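The pile nobody folds

In Iltura, a town of 2,589 people, the laundry is still done at home, and every house has its chair. I mean the chair where clean clothes wait to be folded. Ours held two days of washing when I began to write this.

My neighbours favour sorting by colour, then by owner. I learned to sort by fabric -- the soft things first, while I still have patience.
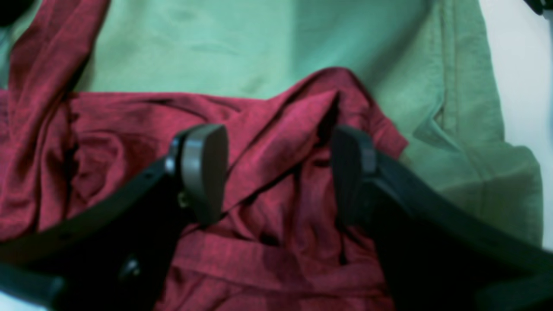
Knits are the hardest to fold well, as they remember every crease you give them. I start with the sleeves and smooth them outward with a flat hand. A maroon top bunched over something pale mint green needs to be lifted away before either can be folded. Then I shake it once, lay it face down and bring the sides to the middle.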